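Bin sorting (household)

Bin sorting is a way of keeping small household goods in a set of open containers, one container for each kind of thing. It is used for toiletries, medicine cabinet odds and ends, craft supplies, sewing notions, spare batteries and pretty much anything else that rolls to the back of a drawer and stays there. The method needs very little equipment, it can be learned in minutes, and it is surprisingly good fun once the first bin starts to fill!

Basic principle

Every container holds a single category. The categories can follow use (teeth, hair, first aid) or shape (tubes, boxes, bottles). Sorting by shape is quicker to set up and looks wonderful on a shelf, while sorting by use is easier on guests and children. Many households mix the two, with tubes in one bin and everything for cuts and scrapes in another, and the mix works perfectly well as long as everybody in the house knows it.

Open containers are preferred over lidded ones for things in daily use. A lid invites stacking, and whatever sits at the bottom of a stack is soon forgotten. Lids come into their own for items used once or twice a year.

Containers

Plastic bins and crates are the usual choice, being light and easy to rinse. Color is a great help. A person reaching for the same thing every morning learns the color long before reading any label, and a row of bins in different colors can be set out on a table for the first sort and then carried to the shelf in the same order.

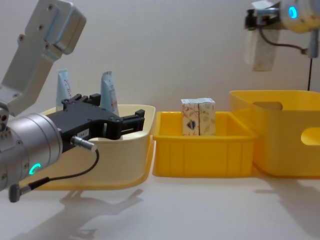

Vasanthi Kurian disagrees about color and would have every bin in the house match: "I look for the word on the front. Different colors just make my bathroom look like a toy store." Matching sets do have their fans, and they pair nicely with large, plain labels.

Wall shape matters too. Flared walls make it easy to get a hand in, and straight walls waste less room when bins stand side by side. A bin should be shallow enough that its contents show above the rim or just below it. The Mistik method, a home sorting plan passed around among tidying clubs, suggests a depth of about 4 inches for bathroom goods.

Tubes

Squeeze tubes are the classic test of any sorting system. Lying flat, they slide under each other and end up crushed. Standing on their caps with the crimped end up, they take hardly any floor space, and the contents settle toward the opening. Two tubes in a wide bin may lean, but a folded washcloth or a small cup set inside the bin will hold them steady.
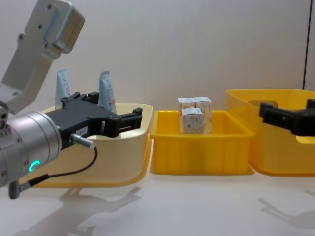 Should a half-used tube go in the same bin as a new one?
Keep them together, with the open tube in front. A new tube stored somewhere else tends to be opened early, and then there are two on the go.

Small boxes

Small paper boxes, such as those for soap, tea or tissues, are a joy to sort. They have flat sides, they stand without help and they can be lined up against the back wall of a crate so that the front stays free for the next few. Straight-walled crates suit them best. Boxes with patterned sides are often left facing out, simply for the pleasure of it. Paper packaging should be kept well away from the sink, and a ribbed or slatted crate is handy here, as any air flow helps in a damp room.

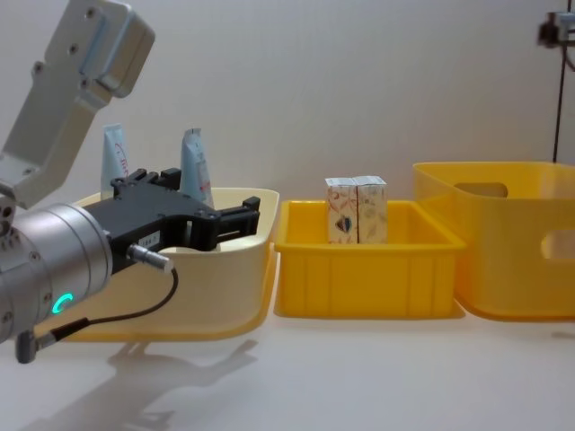 Sebastian Barbu writes that he gave up on boxes altogether and unwraps his soap the day it comes home, as bare bars harden and last longer. Others keep the box for its scent, tucked among the towels.

Upkeep

A sorted set of bins needs a short check now and then. Empty one bin, wipe it, look over the dates on anything that expires, and put back what is still wanted. Doing a single bin at a time keeps the job small. Many people do the whole set in October, before winter coats and cold remedies come out.

Variations

The Gollia variation leaves one bin empty on purpose, to catch stray items until they find a home. In a larger version for shared houses, each person has a bin and common goods go in a crate of their own.

See also: Drawer dividers; Pantry storage; Labeling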